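Dusto
Thread on sink drainboards, and why water sits on some of them for hours. Notes from a kitchen refit, dark composite sink in marble.

The usual cause is slope. Water on a textured surface needs more fall than water on steel.
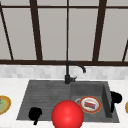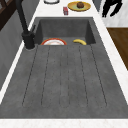
Dark gray drainboard, five grooves.

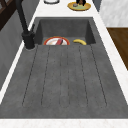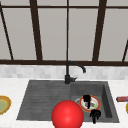
Slope is set at install. If the cabinet is out of level toward the room, the fall built into the board is reduced or canceled. Check the cabinet before the stone goes on.

I level the carcass first, then shim. The Manolakis template assumes a flat top and doesn't say so anywhere.

Second cause: hard water. Scale builds up in the low end of each groove and forms a small dam. Tap water at my address tested at 398 ppm in November.

Removal: white vinegar on a paper towel laid in the groove, 17 minutes, soft brush, rinse. Keep the vinegar off marble. It etches.

Third: sealant. Too much at the rim leaves a raised bead that holds water against the stone. Tool it flush the same day.

Test used: pour 172 ml at the high end, wait 90 seconds, wipe the board with a weighed towel, weigh it again. Repeat after each shim change.

Next set of readings on Friday, with the rear shims out.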